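Stain came out almost black on one piece, brown on the others

I'm finishing wood parts for a small side table and two matching boxes. Everything came from the same rack at the lumberyard in Bodeck, and I used one can of oil-based stain on all of it. Most of the panels came out a nice medium brown. One thick block, which is supposed to be the base, came out so dark you can hardly see the grain. I wiped it down the same as the rest.

The block had been in my garage since June and the panels I bought last month. I sanded everything to 120 and then 220, except that I did the block by hand because it was awkward to clamp. It has had two days to dry. I need the base to look like it belongs with the rest. Can I lighten it, or do I start over with a new block? I paid 366 for all the lumber on this project so I would like to save it if I can.

Posted by Fouzia Janjua
Monday, October 15, 2018

Uzma Afridi

Two likely causes. Either the block is a different species from the panels (yards do mix up short thick pieces, and the rack label doesn't mean much), or it was sanded less evenly than you think. Hand sanding often stops short of the last grit, and rough wood holds more pigment.

Try this before you buy anything:

Wipe a rag with mineral spirits over one face and rub firmly. If a lot of color comes off on the rag, the stain was sitting on the surface and you can keep going that way. Do all faces, not just the top, or you will have a light top and dark sides.

If hardly any color comes off, it has soaked in and you will have to sand. Start at 100 on the bottom where it won't show. Keep the block flat on the bench -- if you tip it you will round the edges. Check the bare wood against an unstained offcut from the panels. If the two don't match when bare, they won't match under the same stain either, and a new block is less work.

Let the rags dry flat outside before you throw them away. Oil-based stain rags can catch fire in a pile. 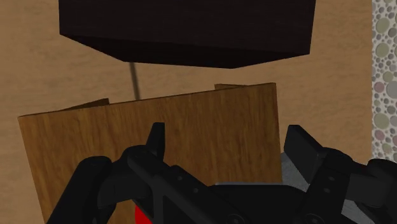 Malik

Sanding a thick block back to bare wood takes forever and you can still end up with blotches. I would stain the panels darker. Second coat, leave it on ten minutes, wipe, wait a day, look at it. Going darker is easy and going lighter isn't. The only problem is if the panels already have a topcoat on them, then a second coat of stain won't take.

Also check the ends of the block. End grain always goes darker, so if you're judging by the ends you may be worrying over nothing.

Brurkik

just paint the base

Contact us | Terms of use | Copyright 2018 | Back to top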